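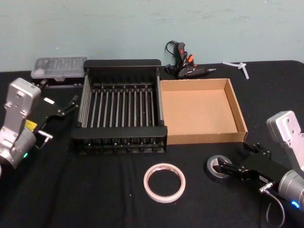 Budgeting for a two-arm bench cell: how to plan the spend before you ring anyone

By Reynaldo Calimlim
Posted 29/05/2019

When we put our first pair of arms on a bench at Gremham, I had a lovely tidy spreadsheet with two big numbers on it and not much else. By October I'd been back to ask for more money so often that Virgilio Aquino, who signs off our purchasing, started answering the phone with "How much?" (fair enough, too). So I've written down the order I'd work through it now, for anyone in a small workshop or college who is staring at the same blank sheet.

Step 1. Write the job list before the equipment list

Sit down with a cuppa and write out what you want the cell to handle in its first year. Be as plain as you can: rolls of tape, a dish rack, a shallow cardboard box, whatever turns up in your own work. Put a rough size and weight beside each one, and weigh the awkward items properly on the kitchen scales. It's a dull afternoon, I know, but you'll be quoting from this list in every conversation you have with a supplier, and you'll be very glad of it.

Mark which jobs really do need two hands. If it's only one or two of them, price a single arm as well and keep both versions going until the end.

Step 2. Price the arms, then everything bolted to them

An arm quote can leave out the gripper, the mounting plate, the controller and the cabling, so ask about each by name and get the answer in writing. We compared Brarklow and Tolentino, and the cheaper headline price turned out dearer once the controllers went in.

For grippers, a plain parallel two-finger type will cover a surprising amount. One finger set can grip a thin edge, or slip inside the hole of a tape roll if the fingers are slim enough, so check the closed width against the smallest opening on your job list. Then add a spare set of fingers for each arm. Ours came to $932 for the lot, and it's the line I'm fondest of, as we'd fitted every one of them before the year was out.

Step 3. Budget the bench as if it were a machine

I had put down nothing for this at all! A wobbly bench will undo good arms, and you'll want a solid top, proper fixings and a cloth or mat with a matte finish so the vision side isn't fighting glare. Measure your reach first. Mark out both arms' working areas on the floor with masking tape and stand back and look at how much of them overlaps, because that overlap is where your two-handed jobs will have to happen.

We set aside $2,000 for the bench, the surface and the electrical work, and spent nearly every cent on it.

Step 4. Don't forget the bits and bobs

Open a separate line for small stuff and be generous with it. Mine now has:

Tape, both electrical and masking
A hot glue gun and plenty of glue sticks
Divided plastic cases for small parts
Cardboard trays and boxes
Everyday items to practise on, bought in pairs so you've a spare
Cable ties, hooks and labels

None of it costs much, but it gets bought on somebody's personal card and then claimed back in dribs and drabs, which drives the accounts people up the wall.

Step 5. Put a price on people's time

Allow for installation, a risk assessment, training and a good long stretch of fiddling about. We logged 19 working days between delivery and the first job we'd have shown a visitor. Software belongs here as well. We went with Prekura on a yearly licence, so it's in the running costs, and I'd ask any vendor what happens to your saved programs if you let the licence lapse.

Step 6. Stagger the orders

Order the bench and electrical work first, the arms next, and the grippers once you've handled a sample. Most suppliers will lend you one for a week or so if you ask nicely and pay the freight. Leave the practice items until the arms have a delivery date, or they'll wander off to the tea room, dish rack and all.

Once you've got your totals, print the sheet and take it to whoever holds the purse strings along with your job list from Step 1. Virgilio read ours the whole way through before he looked at the bottom line, and then he asked me about freight, so have that figure ready.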